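Toy Library Says It Will Cut Waste. The Numbers Are Thin

Print this story | E-mail this story

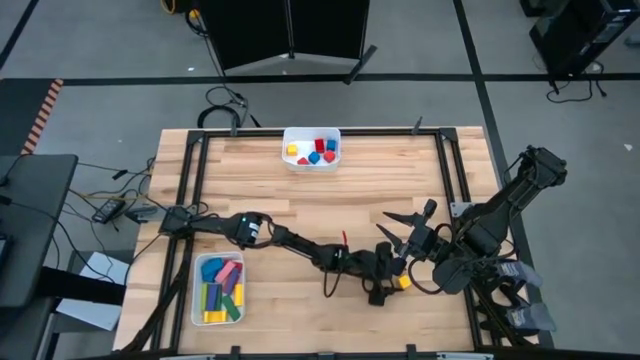 What does a family pay to borrow from the new toy library on Skurnura Street? Membership is $80 a year, with a $50 deposit that comes back if nothing is lost or broken.

The library, called Bikitz, opened in April in the former Hamus shoe store and has signed up 185 households. Its founder, Nikola Kołodziej, says it will keep toys out of the landfill and save parents money. The city council liked the sound of that enough to give the project a year of free rent. It did so after a discussion that lasted less time than the one on leaf pickup.

The idea is simple. Members take home up to four toys at a time and bring them back within three weeks. Blocks, puzzles, train sets and board games make up most of the stock. Nearly all of it was donated, and the shelves were full on opening day.

Whether any of this cuts waste is harder to say. Bikitz claims on its flyer that it has "saved 247 toys from the trash." Asked how that figure was reached, Kołodziej said it was the number of toys donated before the doors opened.

"People were going to get rid of them," he said. "They gave them to us instead."

Maybe so. But a toy that is handed over at a drop-off table was not always headed for the dump. The thrift shop two blocks away takes toys too, and so does the church sale every fall. The thrift shop's manager, Maja Kalinowski, said her toy shelf has been half bare since spring.

"I don't wish them any harm," Kalinowski said. "But I used to sell a puzzle for a dollar and the family kept it. Now it's over there and you need a membership. I don't see what the planet got out of that."

Kołodziej said he had not spoken with the thrift shop and would be glad to. He added that the library turns over its stock and that a toy lent many times does more good than one sitting in a closet. Bikitz does not yet publish how often its toys go out. Kołodziej said the loan records are on paper and that he hopes to have them typed up by winter.

The savings claim has its own problems. The flyer tells parents they can stop buying toys, but most of the members who spoke to this paper outside the library said they were buying as many as before. One father of two said his kids now expect something new every three weeks and want to keep whatever they liked best. He has bought two train sets this summer that his son first met at Bikitz. He plans to renew anyway.

Then there are the missing pieces. Each toy comes with a card listing its parts, and parents are asked to check the parts at home before the toy goes back. Staff check again at the desk. On busy mornings that second check is quick, and three parents said they had brought home puzzles that could not be finished. Kołodziej called this "a fair complaint" and said incomplete puzzles are pulled once someone reports them. He could not say how many had been pulled.

Cleaning is done in the back room with soap and water, and soft toys are not accepted at all. That rule seems to be holding up – a hand-written sign by the door repeats it twice.

Councilman Jabłońska, who sponsored the rent deal, said the city did not set any targets because it did not want to burden a new group with paperwork. He said he considers the membership numbers a success. The lease comes up for review next April, when the council will have to decide what the space is worth. The old shoe store sat empty for two years before Bikitz moved in, and no other tenant has asked for it, so the library may well win by default.

None of this means parents should stay away. The place is friendly and the hours are good, with the doors open until 7 p.m. most evenings. A family that truly does stop buying could come out ahead in a few months. But the city is giving up rent for a promise about waste, and so far the only figure offered counts what came in the door. A count of what goes out, and how often, would be more useful – and it shouldn't have to wait for winter.

Print this story | E-mail this story

Contact the newsroom | Copyright, all rights reserved | Back to top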